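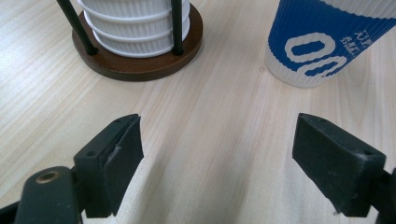
So, the cups! I've had a soft spot for ribbed paper cups for years, and anyone who has stood next to me at a coffee counter has heard all about it. The walls don't get slippery in your hand, they don't need one of those cardboard sleeves that slides down to your knuckles, and they look good in a pile. You'd be surprised how many paper cups look terrible in a pile.

This page started as a note for the people who share the coffee corner at Pangate. It got long, I added pictures, and now it's a gallery. If you only came for the answer to "which holder should we get," skip down to the end of the next section.

The stand up top has a round dark brown wooden base with dark rods coming up from it, and the cups nest between them. I like that kind of base a lot. Before this I lived with one of those plastic tubes you screw to the wall, where you pull on the bottom cup and get either nothing or 6 of them at once. With an open stand you just lift one off. It takes up a bit of table, sure, but you can see when you're running low, and you can pick the whole thing up when you want to wipe underneath.

A few things I've learned about keeping cups in a stand, in case you're setting one up:

- Put them in upside down. Dust lands on the bottoms instead of inside, and nobody's fingers go near the part you drink from.
- Don't cram them. If you push down on a new sleeve of cups to make it fit, you'll be peeling them apart for the rest of the month.
- Finish the old ones before you top up, or lift the old ones off and put the new ones underneath. I'm lazy about this and always regret it.
- Keep the stand on the far side of the table from the kettle. Steam and paper are not friends.

As for which holder: get the open kind with a heavy base. The light ones tip the minute the stack gets tall. I tried a cheap one from Oprea last August and it went over twice in its first morning, cups everywhere, one of them all the way under the fridge. 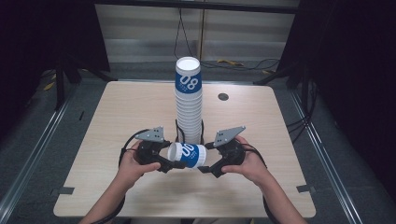

Teresley wrote in after the first version of this page went up to say that upside down is fine for a stand but a pain at a busy counter, since every cup has to be flipped before it's filled, and that at their place they keep them right side up with a spare cup turned over the top one as a lid. I'd never thought of the lid trick and I've been using it at home ever since. For a shared table I'm sticking with upside down, though — the spare cup always ends up being somebody's coffee.

You can see the height I go for, with a white stack standing up well clear of the wire holder and a blue band with a white "08" on the cup at the top. The plain white ones go with anything, but a bit of color does wonders on a pale table. I mix the two all the time and I'm not sorry. Somebody once asked me whether mixed cups nest properly, and the answer is that it depends on the rim. If the rims are the same size you're fine. If one is even slightly wider it'll sit crooked and everything above it leans.

Buying them is its own adventure. Pludent sells them by the 1000, and that's a great price right up until you have to find somewhere to put the box. We split one 4 ways. My share lasted a lot longer than I'd planned, and for most of that time it lived behind my bedroom door. If you have a dry closet, go for it. If all you have is a basement, buy small packs, because cardboard pulls in damp and so do the cups, and a damp cup goes soft right at the seam.

Oh, and check the bottoms when you open a new pack! Set one on a flat table and give it a little nudge. A good one just slides. A bad one rocks, and you'll want to know that before there's hot coffee in it. I went through one pack and pulled out 39 rockers, which I kept for seedlings. The tomatoes had no complaints.

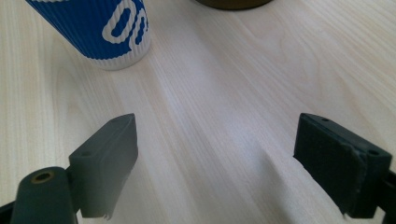 *Blue print, white lettering, and a thin white ribbed band at the bottom.*

That blue is my favorite of the bunch. It's so bright against the light wood, and I like that the color stops just short of the table. More cups when I've made room for them — the next box is a smaller size, and I still have to find out whether they fit the stand.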